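Two Semesters with Bandance: A Student Housing Search App Review 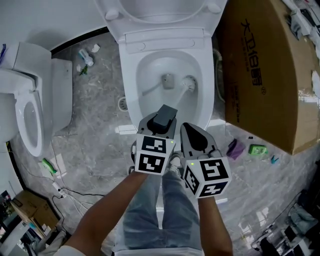
The bathroom, lid up.

I'm a second-year grad student and I've moved three times since I got to Kaimal, so I've used pretty much every way there is of finding a room near campus. The bulletin board outside the library, the Drallitz listings, a friend of a friend with a futon. Last October I signed up for Bandance, which is the housing app the university started sending out links to, and I've now used it for two full semesters (one search for me, one for my roommate Bindu Rai, who hates filling out forms).

Signing up is quick. You put in your school email, your budget and how far you're willing to walk, and it gives you a list. My first one had 98 places on it, which sounds great until you notice that a bunch of them are the same building listed over and over by floor. There's a button to group them, but it's hidden in the settings under "display" and I only found it in my second week - please move it!

The map is the best part. It shows walking time to your own department instead of to the middle of campus, and if you're in engineering like me and your labs are way out past the stadium, that matters a lot. It had my walk at 10 minutes and that's what it takes me, as long as I catch the light at the bottom of the hill.

Roommate matching I liked less. The quiz asks if you're a morning person and whether you cook, and then it wants to know your favorite season?? I got matched with Jayanthi Reddy, who was lovely and who I'd have happily lived with, but she was looking for a place starting in the summer and I needed one right away. The app had both our dates. It should have caught that.

Now the money. Browsing is free. Holding a room costs a deposit, and mine was 1,000 dollars, which came off the first month's rent like they said it would. Bindu's was 2,000 for a bigger place and she had to email them twice before it showed up on her account. The people at Grakum, who run the payments side, were polite both times but slow.

Would I use it again? Yes, for the map and for the lease checklist, which you can print out and take along to a viewing. I'd skip the quiz and ask around in your department for a roommate. If you're an incoming student, start looking before finals, and turn on the grouping button first thing.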